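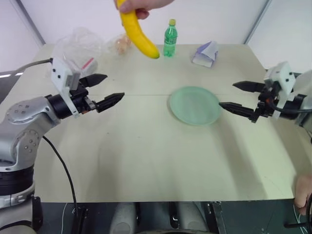
A banana, held by the stem end.

Let people buy one banana

By Peadar Mac an tSaoi
Friday, September 11, 2020

The grocery store on Cullinane Street has stopped selling loose fruit. Bananas now come in a sealed bag. So do apples, lemons and onions. I think the store should go back to the old way, and I think the town should ask it to.

I live alone and I shop on foot. For years I bought two bananas on the way home from work and two more a few days later. Now I buy a bag, eat what I can, and throw out the rest when it goes black. I have heard the advice about banana bread. I do not want to bake every week to make up for how a store packs its fruit.

The reason given in the spring was safety. People were worried about touching what other people had touched, and the store wanted to calm them down. I had no quarrel with that. But the bag of rolls next to the bananas gets handled too, and so does every can and carton in the building. A banana comes with a peel. Most of us wash an apple before we eat it, or ought to.

The second reason is speed. A bag has a bar code and a loose banana has to be weighed. I worked a register at the Mukuneck Market for four years when I was younger, and I knew the codes for most of the produce by the end of my first month. Weighing a banana took me no longer than finding the bar code on a bag of chips. Lines were slow when we were short of cashiers.

Then there is the price. A bag looks cheaper by the pound, and for a family of five it may well be. For one person who throws out a third of it, the saving is gone. Older people notice this most. My neighbor in the Jundeck Apartments is on a fixed income and has stopped buying fruit at the store altogether. She gets it from the farm stand, which closes for the season in November. Her building has 38 units, nearly all of them with one person living there.

I asked the store manager about all this. She was polite and said the decision was made above her. She also said more than 155 customers had filled out comment cards over the summer, though she could not tell me how many were about produce. She suggested I fill one out. I did.

Some readers will say there are bigger problems this year. There are. But buying food is something everybody does, and small changes made in a hurry tend to stay after the hurry is over. The tape on the floor will come up some day. I am less sure about the bags.

The store in Cundiseck, 11 miles from here, belongs to the same chain and put its loose bins back in August, with a roll of paper bags and a sign asking people to take what they touch. I drove over with a friend to look. People were taking what they touched. I bought three bananas and a lemon.

Our store still has its old bins. They are stacked by the loading door, and it would take a morning to put them back.

Last updated: 4:15 p.m.

More in Opinion
The library should open on Sundays again
Letters: Parking on Cullinane Street
Why I still pay my bills by check
Mukuneck needs a bench at the bus stop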